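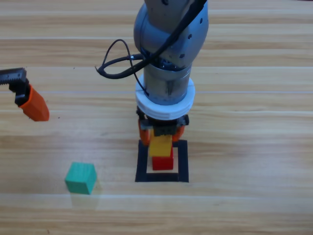
A light wooden tabletop with plank seams running its length.

Pludon's "lifetime" table finish: whose lifetime?
29/05/2018

Prunholm – A furniture finish that its maker says will keep a wooden table looking new until 2062 goes on sale in Prunholm this week, and shoppers may want to read the small print before they reach for their wallets.

Pludon, which makes oils and varnishes at its plant outside Bogale, is selling the product under the name Grorkimier. One can costs $30 and is said to cover a six-seat dining table. The company calls it "the last finish your table will ever need." It has made that kind of promise before. Its previous top-shelf varnish was sold as a lifetime product too, and it was dropped from the catalog in December without any notice to the people who had bought it.

The date of 2062 comes from a test in which coated boards were kept under strong lamps and wiped down over and over by machine. Pludon says the wear on those boards matches more than four decades of home use. The company would not say how many boards were tested, what they were wiped with, or who checked the results. A spokeswoman said the full report was "being prepared for release" and gave no date.

Anyone who has lived with a wooden table will have questions. Lamps and wiping are only part of what a kitchen does to wood. There are also hot pans, spilled vinegar, dropped forks, school glue, and the glass of ice water that somebody leaves out all night. The test did not cover heat or standing water, according to a two-page summary handed out to stores. It did not cover scratches either.

Then there is the guarantee. The front of the can says "Guaranteed" in large letters. The back says the guarantee lasts 10 years, which leaves a long stretch between the end of the paperwork and 2062. To keep it valid, the owner must put on a fresh coat every second spring, save every receipt, and use only Pludon's own cleaner, sold separately at $19 a bottle. A table that gets a fresh coat every two years would probably look fine with almost anything on it.
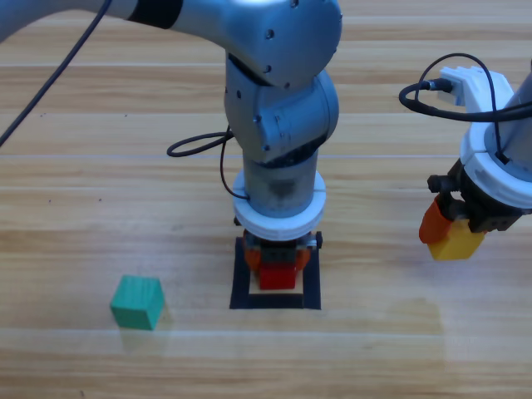
The guarantee also stops at the finish itself. If a coated table turns cloudy or starts to peel, Pludon will send a new can. It will not pay for sanding off the old layer, and that is where most of the work and most of the money go. One refinishing shop in Prunholm quoted nearly four times the price of the can just to strip a mid-size tabletop. The same shop said it would wait a few winters before putting Grorkimier on a customer's furniture.

Stores have been less careful. Two of the three hardware stores we visited had signs up repeating the 2062 claim with no mention of the conditions. A clerk at one of them said the guarantee was "for life" and seemed surprised when shown the back of the can. The third store was not stocking the product and said customers had not asked for it.

Pludon stands by its numbers. In a written statement, the company said that Grorkimier "performs beyond anything else in its class" and that the care steps were "simple good sense for any wood surface." It did not answer a question about why the date on the front and the guarantee on the back are so far apart. It also did not say what is in the product, beyond "a blend of natural and modern ingredients," a phrase that could describe most things sold in a can.

Some of what the company says does hold up. The finish goes on in one coat, and the sample board on display at the largest of the stores had an even surface with no brush marks that we could see. The smell was mild. Drying time is listed as six hours, shorter than the overnight wait on Pludon's older varnish. None of that has much to do with how a table will look in 40-odd years.

The county consumer office said it had received no complaints, as would be expected for a product that is only now reaching the shelves. It advises buyers to take a picture of any sign or label making a long-term claim, to keep the can, and to try a new finish on the underside of the table first. It also notes that a guarantee is only as good as the company behind it, and that few small makers of household goods stay in business under the same name for four decades.

Pludon says a larger can, meant for floors, will follow in December. The company has not said what year will be printed on that one. The test report had not been released by the time of writing, and a second request for it went unanswered.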